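Ummont Two-Finger Gripper Kit for Clubs and Classes

Ready-to-build hand gripper kit with spare pads
Item 416
In stock at Onville, ships flat in one box
Page updated 2020-03-19

We started making the Ummont for the after-school robotics club in Dremville, and it has been the most fun we've ever had with a bag of screws. The club wanted a gripper that students could hold in one hand, squeeze open and shut, and take apart again before the late bus. It also had to survive being dropped, lent out and put together by a sixth grader who skipped page two of the instructions (page two is the one with the left and right arms on it, so please do read it!).

What you get is a full kit: the hand body, two arms, two finger blocks, four grip pads, a handle, a bag of hex screws and the wrench that fits them. Everything goes together with that one wrench. A pair of students can build it in a single class period, and a pair that has done it before will be finished while you're still taking attendance.

The fingers are plain square blocks and we love them that way. The top faces have screw holes so that teams can bolt on their own tips, and they do. At the Manalastas Challenge last October we saw hooks, scoops, a pair of spoons and one very long set of chopsticks that kept getting caught in a sweater. Both blocks take the same screws, so a tip made for one side can be flipped for the other.

The grip pads are the part students will wear out, and they wear out faster than anything else in the kit. A practice table sees a lot of squeezing, and the rubber picks up dust and starts to lift at the edges.
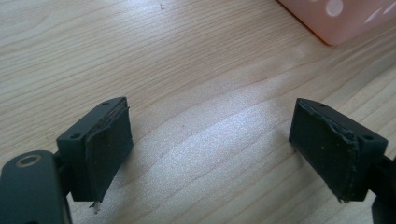

Peel the old pad off, rub the leftover glue away with your thumb or a little rubbing alcohol, let the block dry and press the new one on. Hold it for a slow count of thirty. We tell clubs to swap both sides together - a fresh pad facing a tired one makes light objects twist as you pick them up, and then everyone blames the driver. In our own test on the bench a pair went 2,000 squeezes on a foam block before we changed it. Hard plastic parts with sharp corners will bring that down a lot.

If your students keep an engineering notebook, pad changes make a great entry. One Dremville team wrote down every practice run on a single pair, 251 of them, with a note on what slipped and when. They went on to try bike tube, shelf liner and the soles of an old pair of slippers. The slippers did really well!

In the box
Hand body with handle
Left and right arms
Two finger blocks
Four grip pads (one pair to use, one pair spare)
Hex screws, with extras
Hex wrench
Printed build guide with practice tasks

Good to know
Recommended for grade 6 and up, or younger with an adult at the table.
Works left-handed or right-handed.
No batteries and no computer needed. The motor add-on is item 819 and fits the same body.
Tighten the body screws until snug and then stop. If the fingers feel stiff, back each screw off by a quarter turn.
Store it with the fingers open so the pads don't stick to each other over the summer.

Spare parts
Pads, screws and finger blocks are all sold on their own, and pads also come in a class pack. If you're ordering for a competition season, get the class pack. Running out the night before Manalastas is a sad way to spend an evening, and we can't get a box from Onville to you that fast.

Clubs that have come up with a new finger tip are welcome to send us the drawing. We print the ones we like in the back of the build guide, with the team's name on them.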